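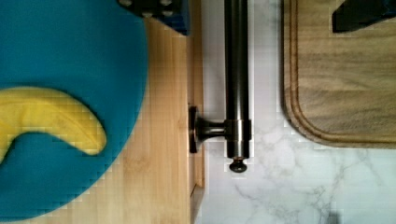
The equipment manager at Sumevcombe had the budget open on one screen and a half-eaten sandwich beside the keyboard when we talked, and she apologized for both. She has run purchasing for the robot kitchen lab for three budget years now, and she came to it from ordering supplies for a school district. "People think that was a big jump," she said. "You'd be surprised how much of it is the same. You are still chasing a quote that somebody promised you in April."

We started with the arms, as most visitors want to, but she kept steering me back toward the small stuff. The lab teaches its arms to handle ordinary kitchen things, and somebody has to buy those things. A yellow banana, soft like a plush toy, goes on her list the same as a motor does. So do cutting boards, and she has opinions about cutting boards. "I like one with a juice groove," she said. "It gives the fingers an edge to deal with, and people have them at home. If we only bought flat, easy things, I'd be saving money and wasting everybody's year."

Her first budget set aside 300 dollars for props and household items. She spent 536. "I went back and read my own notes, and I had written 'misc.' next to almost everything," she told me, laughing. "So that was a lesson, and I paid for it in front of the whole group."

These days every line has a name and a person who asked for it. She also keeps 200 dollars to one side for things that wear out in the middle of a project, gripper pads mostly. The lab gets its pads from Brendivon at 73 dollars a set, and she orders them two sets at a time.

The larger question this fall is whether to add a second arm from Rojanasak or put the money into a service plan for the one they have. She went back and forth on this for a good while, and I let her, as it was clearly something she had been turning over at home as well. A second arm would let two people work at once. It would also need its own counter, its own mount, spare fingers, and a spot in the schedule of the one technician who knows how to set it up. "The price on the quote is the part I worry about least," she said. "I want to know what it costs me in the second year."

She has a trial of the Zotum planning software going, which she likes for the reminders and not much else - her real plan is still a spreadsheet, with a tab for each room. The final request is due 15th October. When I asked which way she was leaning, she scrolled down and showed me the service plan, already typed in, with a question mark after it.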